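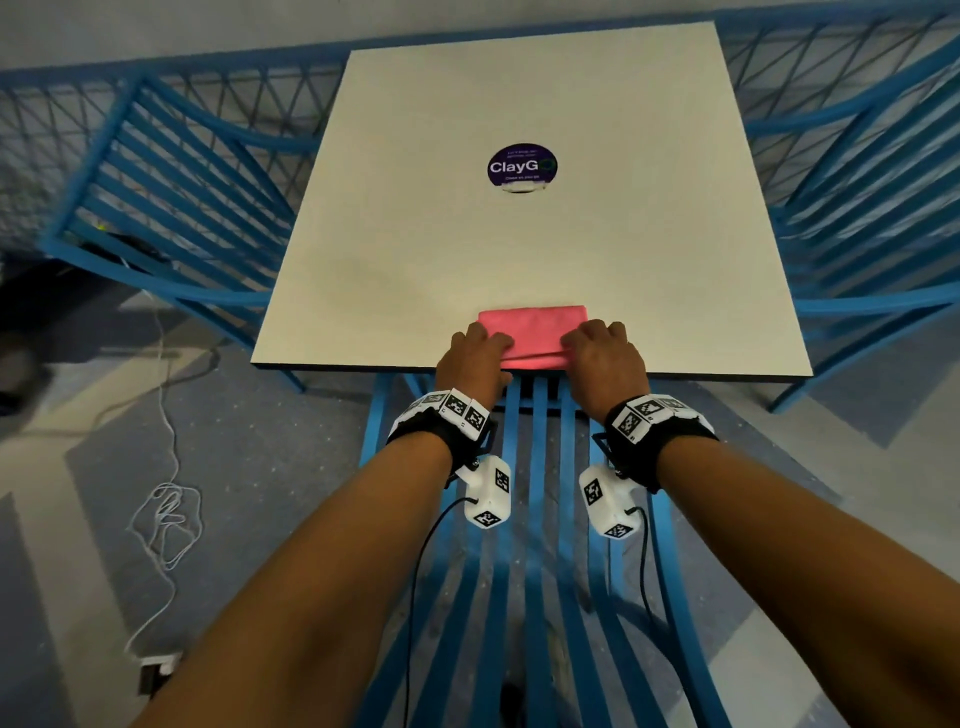

Ticket 1255: right hand track drops out during cloth folding
Project: Plellar (student project, folding demonstrations)
Opened: June 2023
Assigned to: Heikki Suominen
Priority: normal
Status: closed, one follow-up open

Problem as reported
The left wrist tracks fine. The right wrist loses its pose partway through a fold and comes back a few seconds later in a different place. In playback the right hand jumps toward the far side of the table and then snaps back. Happens on the pink cloth, on the cream table with the ClayGo sticker. We have not seen it on the block stacking recordings from May.

Setup
Wearer seated, both wrist straps on, one housing under each wrist, cable from each. Head camera looking down at the table. Recording at 30 frames per second. Software is the Vutulik build from the shared drive, default settings.

Log

1. Restarted the recorder and repeated the fold. Same dropout. Left wrist still fine.

2. Swapped the two cables at the recorder end. Dropout stayed on the right. Not the port.

3. Swapped the right cable for the spare in the Ahonen box. No change. Put the original back.

4. Wiped the markers on both straps with a dry cloth. No change.

5. Recorded 200 frames with both hands flat on the cloth and not moving. No loss on either side. So it needs movement.

6. Recorded slow folds only. Right wrist is lost when the palm turns up to pick up the corner. At that point the strap markers face away from the camera and the software should go over to the markers on the housing. On the left it does. On the right it doesn't.

7. Opened the marker map. The right housing entry had the IDs from the old housing, the one we retired in May. The left entry was correct. Whoever changed the housing updated the printed sheet but not the file.

8. Put in the new IDs, saved, restarted. Ran 30 folds. No jumps on the right. One short loss on the left when the sleeve slid down over the strap. Pushed the sleeve up and it did not come back.

Cause
Wrong marker IDs for the right housing in the map file.

Fix
Corrected map is on the shared drive under Divulden, replacing the old one. If you keep a local copy, delete it and pull again. Recordings made with the old map can be reprocessed, the video itself is fine. Do not reprocess over the originals.

Still open
The recorder gives no warning when it sees a marker that is not in the map. It was seeing the new ones the whole time and ignoring them. I would like a line in the console for this. Anyone on the software side can take it, otherwise I will look after the report is in.

Notes for the next session
Sleeves above the elbow before the straps go on.
Do the palm-up check on both hands before recording.
Write any housing change in the file first, then on the sheet.

H. Suominen

Plellar project tickets | Contact: project desk | Back to top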